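Up at five to find the removals quote had arrived in the night, like a moth. Gerrit Joubert of Grumell Removals sends his emails at ten past two in the morning and signs them "kind regards, G. Joubert, Surveyor", and I had pictured a thin man with a theodolite. He came last week and was broad and cheerful and went through the whole house in the time it took the kettle to boil, opening cupboards and saying "yep" into a tablet. The wardrobe on the landing got two yeps.

The quote says 570 cubic feet. I have no idea what a cubic foot looks like in the wild. Colm says it's a tea chest, more or less, and then spoiled it by saying tea chests were bigger than that. Anyway we are 570 of them, after thirty-one years, and I found I was slightly insulted. I'd have guessed more. Then I went and looked in the loft and decided Gerrit hadn't.

Rang him at nine to ask. He had, he said. He'd put the loft down as "loft, sundry". I asked if sundry included the loom and there was a pause with some typing in it.

So now we are waiting for a revised quote, and in the meantime I have the other two to weigh up. Kiani were the cheapest by a long way, and the reason became clear on page four, where it says that the customer will "present goods at kerb". I read this out to Colm. He asked if there'd be a ceremony. Drovent were dear but their woman on the phone was very nice and didn't once call me "my love", and they'd do the piano with their own people and not a man they know. They can't do the date, though. They could do the week after, when we shall be living in a different county with no beds.

Grumell it is, then, loom permitting.

The boxes came at lunchtime. 60 of them, flat, tied up in bundles with that plastic strapping that cuts you when it lets go. I signed for them on a screen with my finger and my signature came out as a small hill. The driver leaned them all against the radiator in the hall, so for the rest of the day we've had a cold hall and nicely aired cardboard. There's a sheet of instructions on how to make one up, with six drawings, and in drawing four the man's hands have swapped over. I did my first one inside out. It holds perfectly well and I've put the encyclopaedias in it out of spite, and now it can't be lifted.

You're meant to put books in the small ones. I know that. It's on the sheet. 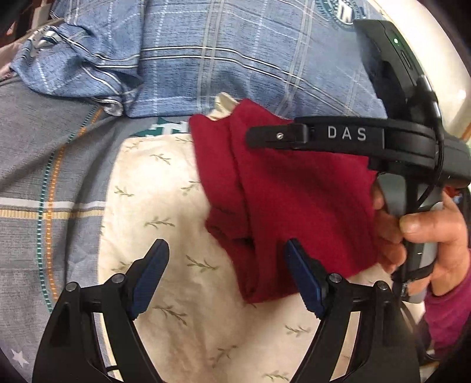 Spent the afternoon on the insurance form, which I'd been keeping behind the toaster. You have to list anything worth more than £235 singly, with a description, and everything else goes in as "general household". It's a sobering business. I sat down with a fresh pad expecting to be at it till supper and ran out after the piano, the loom and Colm's bicycle. I put the dining table in to keep them company, then took it out again when I remembered what we'd paid for it and what the dog did to the leg. Colm wanted his records down as one item. I said they'd want proof. He said the proof was that he wouldn't sell them, and I've written that in the box and we'll see what they make of it.

There's a clause about owner-packed cartons. If they pack it and it breaks, they pay. If we pack it and it breaks, it was like that when they got here. Full packing is another £209 for the kitchen and the glass alone, and I said no straight away in a firm voice, and I've been thinking about it ever since. Mother's dinner service has survived two wars (one of them between her and Aunt Phyl, over the dinner service). It would be a pity if it was finished off by me and a roll of brown tape on the road to Sekport.

Ought to write something about Sekport itself, I suppose. I keep meaning to. Every time I sit down with this book it's boxes. The new place has a fig tree and a downstairs loo and the stairs turn sharply halfway up, and Gerrit asked about that and I sent him the measurements, and he wrote back (2.14 a.m.) "wardrobe interesting". Nothing more. I've read it several times. Does interesting mean a crane? My cousin had a sofa go in through a bedroom window on a crane and half the street came out with mugs. She said she'd never felt so looked at, and then the sofa was the wrong colour up there.

Colm thinks we should leave the wardrobe behind as a gift to the buyers. I pointed out that the buyers have asked, through two solicitors, for the house to be left "free of all items". He said that was before they'd seen it empty. It was his grandmother's and he's never liked it, and if I'm honest with this page I only defend it because he doesn't.

Four o'clock, a call from the parking office about the bay suspension. You can't just have a lorry outside your own house, it has to be applied for, and there's a form, and the form wants the registration of the lorry, and Grumell don't know which lorry until the night before. I explained this to the young man. He said he quite understood and could I let him have the registration. We went round like that for a bit. In the end he told me to put "TBC" and I said was that allowed, and he said he'd never seen it refused, in the tone of someone who'd been there a fortnight. It's gone in as TBC. If it fails, the lorry will have to stop by the church and the men will carry the piano past the bus shelter.

Next door popped round to say how sorry she is that we're going and could she have the water butt.

Did three more boxes after that, all right side out. I've started writing on the sides as well as the top, as everyone says you must, and already the system is sagging. The first says KITCHEN, BAKING. The second says KITCHEN, OTHER. The third says VARIOUS, SEE ME. I can just imagine handing that to one of Gerrit's lads on the day, and him coming to find me, and me having no more notion than he has.

Threw out, or at least put by the door with a view to throwing out: the fondue set, eleven years of gas bills, a lamp that has been waiting for a plug since before we had the cat, the cat's basket (Colm brought this back in), a jigsaw with a note in the lid saying two missing. I came down after my bath and the fondue set had gone from the pile as well. He says we might take it up, by the sea. He says people do.

Revised quote just in, and it's not even ten, so he must be unwell. The loom is now listed by name, with "large" after it. Price up, not by as much as I'd feared. At the bottom he's added a line asking whether the wardrobe comes apart.

I don't know. It never has. Colm's gone up to have a look with the torch and the small screwdriver, and there's been a bang, and then him calling down that it's fine, and then a second one. I'm going to finish this tea before I go up.

Must remember: tape, more tape, a marker that works. Ring about the piano tuner at the other end. Find out who you tell about the telly licence. Return Drovent's call and be gracious.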